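The sorting room in July and after

Many of you asked what happened with the small blocks since our summer letter. I will try to tell it in order, but it was not a very orderly autumn.

We received 108 blocks from Kemlow in the first delivery and later 171 more, in different packaging. Reynaldo Mercado wanted to keep the two deliveries apart until everything was checked. This was a good idea, and for three weeks we did it. Then we ran out of shelf, and now they are together in the same drawers. If you need to know from which delivery a block comes, please ask Reynaldo before you ask me.

The bins gave us more to think about. The plastic ones from last year were light and pleasant to carry, but they moved on the table each time a person leaned on it. The metal ones stay where you put them. They are also louder. Hadiza Ezeani works on the other side of the wall and she has been very patient. We tried a thin mat inside, but the blocks stood on their edges against it and the mat went back to the cupboard.

Usman Shaikh asked if scratches on the bottom of a bin are a problem for us. For our work they are not. Please do not sand or paint them, and please do not stick labels on the inside walls. Labels belong on the outside, on the short side, with the date of the last emptying.
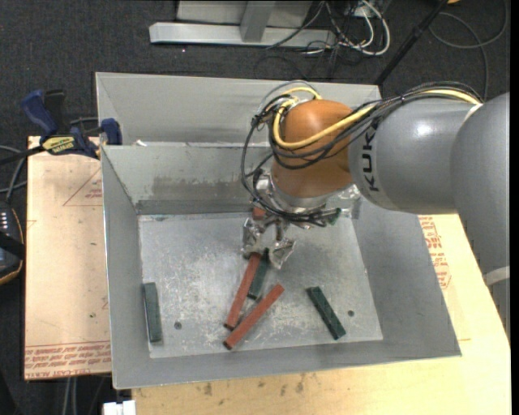
NATEVLEY, 30th November

The blocks lie on the floor of the big open bin, under the KUKA arm, and the scuffs on the metal are easy to see. A second bin stands behind.

Before the holidays we will empty all drawers one time and wipe them. Suryani Setiawan keeps the list for helping. Bring gloves if you have them, the edges of the older bins are not kind to fingers.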